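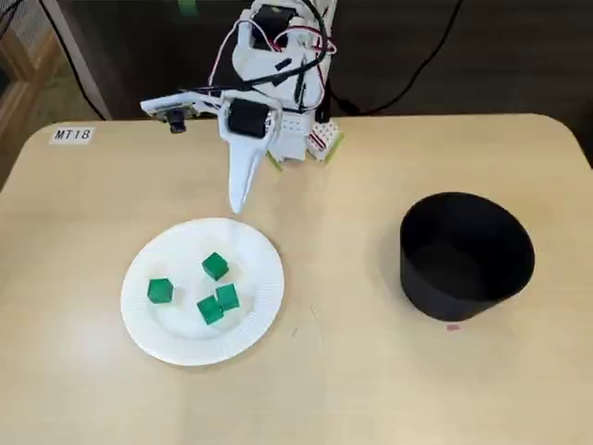 Cheap arms deserve boring tests

I have spent most of the spring arguing with people about grippers, so I figured I might as well argue with everybody at once and get it over with.

My position is simple. If you're choosing between small arms, or between two sets of fingers for the same arm, you should make them pick up dull things from a dull place, over and over, and you should do this before you let yourself look at a single spec sheet. I mean cubes. I mean a paper plate. The sort of thing you can buy at a grocery store on the way in.

Sheldon Li, who I share a bench with and who has much better taste in hardware than I do, thinks this is silly. He wants eggs, zippers, a crumpled sock, a key on a ring. He says a cube is the easiest shape there is and that testing with it tells you nothing except that your motors turn. We've had this conversation so often that we can do each other's halves now.

But I've watched a lot of sock demos, and what I learn from them is mostly how patient the person driving was. A sock forgives you! You can come in from almost any side, grab a fold, and up it goes. A cube does not forgive you. It has flat faces, and if your fingers come down twisted, it spins. If you come down a hair off center, one finger touches early and shoves the whole thing along until it bumps its neighbor. Two cubes nearly touching is a nasty little problem, because now you need room for a finger in a gap that isn't there. I would take that over a sock any day of the week.

And the plate matters more than people think. We started out with cubes right on the table and everybody's numbers looked great. Put the same cubes on a paper plate and it all got worse, mine included. The rim sticks up just enough that a long finger coming in low can catch it, and then the plate goes for a ride and takes the cubes with it. I like that. Real kitchens and real desks are full of edges that move when you bump them. Taping the plate down came up more than once and I said no every time (okay, I said yes once, for an afternoon, and I regret it).

So about the fingers. We compared three sets this time. The Grullix pads are short, wide and rubbery, and everyone loves them right away, because when they close on something it stays closed on. The Senlow ones are a sort of curved hook that I never warmed up to. And then there's the long pointed printed style, white plastic, tapering down to almost nothing at the tip, which looks like something you'd use to get olives out of a jar.

I wanted the pads to win. I'd already told people they would. We gave each set 30 tries at moving a cube from the plate to a big open container, same arm, same camera, same driver, and the pointed ones beat the pads for me by a margin I didn't enjoy. When a cube stood alone, the pads were better, no contest. But as soon as two were close together the pads couldn't get in between them, and they'd push both away or come up with nothing. The pointed tips slid right into the gap. They dropped more on the way over, sure. There's so little surface on those things that the cube sort of pivots while it travels, and you sit there holding your breath. I'd still rather lose a few in the air than never get them off the plate.

Yutong Yan had the smartest take on this, and I've been repeating it as if it were mine, so let me give it back. She said we keep asking which gripper holds best when most of our failures happen before anything is held. She went through our notes from the first week and nearly 20 of the misses were approach misses, where the fingers landed in the wrong spot or hit the rim. Grip strength didn't come into it at all. You could have had a bench vise on the end of that arm.

That brings me to cameras, where I have an even less popular opinion. Everybody wants a nice camera up high on a pole, looking at the whole table. Fine, have one. But the one that earns its keep is the ugly little module hanging off the wrist, pointing down. I moved mine out to the side on a flat bracket after seeing someone at Bloxham do it, and it changed how I drive. From the side you see the tip and the cube together. When it was mounted dead center, the fingers blocked the exact thing I needed to look at, and I was steering by hope. The bracket does stick out, and yes, you will whack it on things. Print a spare. Print a few.

Cables, too. I know a loose loop of cable over the elbow looks amateur. I spent a whole day once dressing every wire tight along the links, very handsome, and the wrist started fighting me at the far end of its reach. I cut all the ties off and went back to big floppy loops. Sheldon hates how it looks. The wrist doesn't fight me anymore.

I should be fair to the other side here. My way of testing is bad at some things. Identical cubes in one color tell you nothing about whether your camera can tell things apart, and a wide container is a very kind target. You could toss a cube at that opening from across the room. If your real job is putting caps on vials, please don't choose your fingers from my plate game. The Vedumero controller we tried in April came out looking perfectly fine with us, and a friend who does actual insertion work sent hers back inside of 3 days because it jittered at slow speeds. We never go that slow. We'd have missed it forever.

What I'm asking for is an order of things. Do the dull test first, do it enough times that you're sick of it, and write down where each miss happened and not only that it happened. Leave the plate loose. Push a couple of cubes together when you set up, even when it's late and you want a good number. Then go get your sock.

Sheldon has asked for equal space to reply, and he's welcome to it. He's also bringing eggs in next week, and I've told him he's wiping down the table.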